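Household Storage and Stock, Unit 3
Handout: deciding where things live

Last week's notes covered how to list what a household owns. This unit deals with where those things go. Most homes grow their storage by accident. A drawer is empty when something new arrives, so the new thing goes in the drawer, and it stays there for years.

The method used on this course sorts by how often a thing is handled. Group A is handled daily. Group B is handled weekly or so. Group C is everything else, including seasonal items such as the roasting tins that come out in December. Do not sort by type at this stage. A toy and a vegetable may both be Group A, and they can sit on the same table until the sorting is done.
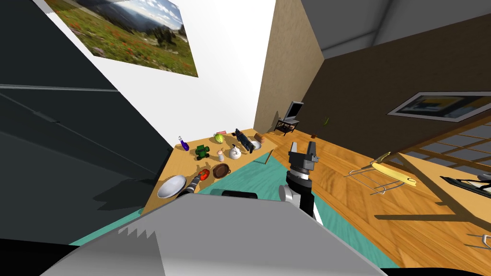
Sorting by use falls apart as soon as two people share the kitchen, one reader of the first version of these notes wrote, as what is daily for one is yearly for the other. The objection is fair. In a shared home, go by whoever handles the item most, and write the group on the list so that it can be argued over later.

Reach

Group A belongs between hip and shoulder height. Group B can go lower, or one shelf higher. Group C can go anywhere dry that can be reached with a step. Heavy items are the exception: keep them below waist height whatever their group.

Measure before buying any shelving. The Cakside unit used in class is 580 mm wide inside, and several students have found that their own trays do not fit it. Measure the tray at the rim, including handles, and leave 10 mm clear on each side.

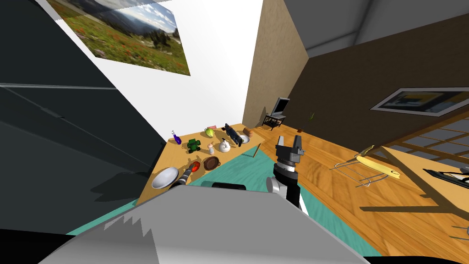
Containers waste more space than any other class of kitchen goods. Round ones leave gaps at the corners of a shelf, and open ones are often stored with nothing inside them. Nest where you can. With a shallow silver bowl and a brown pot with small side handles, as on the table here, try the bowl inside the pot first, and if it will not go in, try it upside down on top. Handles count towards the width. Lids are stored on edge, in a rack or against the side of the cupboard.

Food

Fresh food is kept apart from the A, B and C groups once the sorting is finished. Use the oldest first and put new shopping behind it. Tomatoes keep their flavour better out of the fridge until they are ripe. Cabbage wants to be cold and should be left whole for as long as possible.

Exercise for Monday

Choose one cupboard at home. Empty it, list the contents and mark each item A, B or C. Draw the cupboard before and after, with shelf heights. Bring both drawings and the list. Anything you could not place goes on a separate sheet, and we will work through those in the second hour.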